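Snack table at the Berchtold room: a few changes

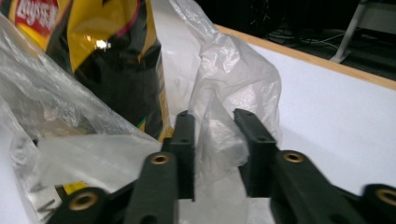

From this month the snack table is open again before the evening language circle, and I would like to tell you how we will do it. In May we had many complaints that the chips were soft and that the cups were finished too early. I have taken both matters seriously.

Chips will now be put out in bowls only when people arrive. Black bags of Lay's are fine, and so is any other kind, but please write your name on the bag if you wish to take the rest home. Waltraud Leitner has given us 20 bag clips, which are in the drawer under the kettle. An opened bag without a clip goes on the table the same evening and will be eaten.

Clear plastic wrapping should go in the soft plastics bag behind the door. Please do not leave it between the food. It blows onto the floor when somebody opens the window, and Siu-ming Liao has already slipped on it once (he was not hurt).

The snack money stands at 85 dollars. We ask for 2 dollars per person each evening, and children do not pay. Stuart Rowbotham keeps the tin.

We still need someone to bring fruit, as well as a person with a car who can collect the drinks from Lavel. If you can help with one of these, please speak to me or leave a note in the blue folder.

Mostafa Shawky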